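Draft handling rules for simulated trials go out for comment

The working group on household robot testing has put out a second draft of its rules for simulated manipulation trials. It covers tasks done on furniture: opening drawers and doors, moving things on and off shelves, and clearing surfaces. Comments are open to all members until the end of May. The drawer task is the one most of our members run, so this item sticks to that.
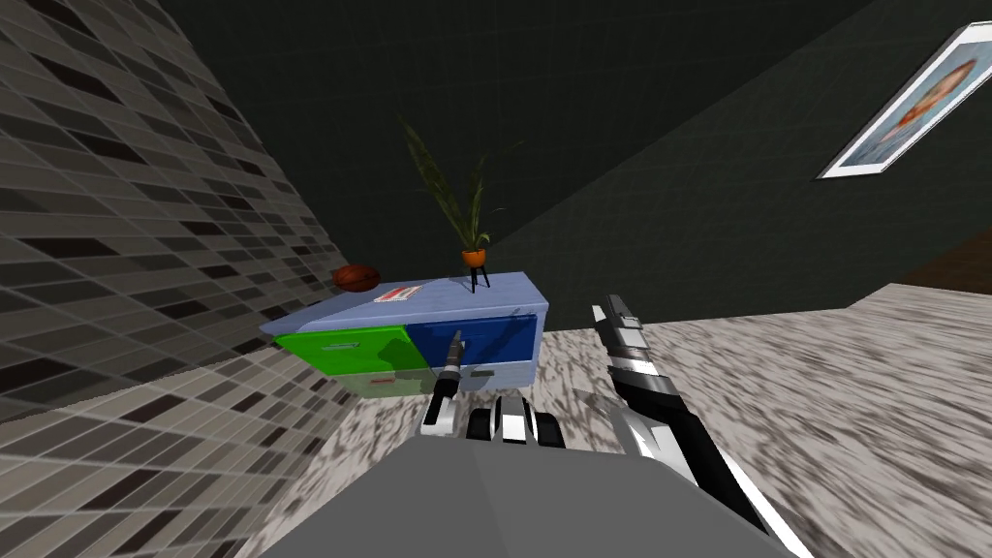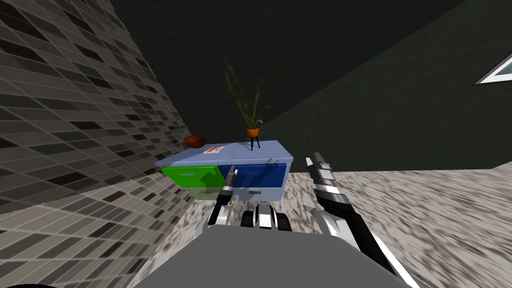
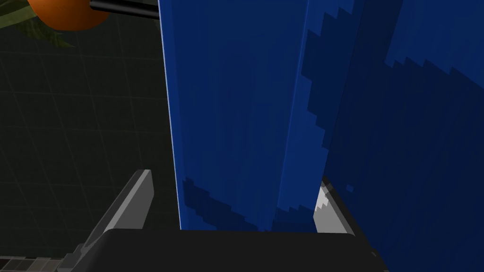 Stills from a simulated drawer trial.

The first draft, which went to a small group of readers last year, let each lab decide when a trial had started and when it had ended. That caused trouble as soon as results were compared. The Savance lab in Vellville started its clock at the first movement of either arm. Cordeiro started at first contact with the furniture. Both were running the same task and both were following the draft.

The new text settles this. A trial starts when the first motion command is sent. It ends when the drawer has reached the required opening and stayed there for 3,000 milliseconds, or when the time limit runs out. A drawer that opens and slides back does not count as open.

Section 4 is on contact. Labs must now log every contact between the robot and the furniture, including contacts with parts the task does not call for. If the task says one drawer and the gripper pushes on the one next to it, that goes in the log even if the right drawer opens afterward. The same goes for anything standing on top of the unit. If an object shifts or falls, the trial can still be scored as a pass, but the disturbance has to be reported beside it.

Two-armed robots get their own paragraph. The arm that is not doing the work must be logged the same way as the working arm. Several readers of the first draft had left it out completely, and Nélida Barrientos of Irix asked for the change after going through 62 logs and finding only one arm recorded in most of them.

Section 5 asks for at least two views per trial, one wide and one from the gripper. The wide view should take in the whole piece of furniture. The gripper view may lose sight of the handle at close range, and the draft accepts this as long as the two views share a time stamp. Labs may not swap in a clearer view from a different trial.

The minimum number of trials for a published result is 2,000 per task, with starting positions varied by a written method. Josué Bastos, who edited this section, said the number may come down for tasks with long run times. He would like to hear from smaller labs before the final text is set.

Failed trials stay in the count. A run may be thrown out only for a simulator fault, and the fault has to be described in the report.

Comments should give the section number and the wording you would prefer. Send them to the working group's usual address. The full draft is 56 pages, with the logging format in the annex, and members can get it from the documents page after signing in.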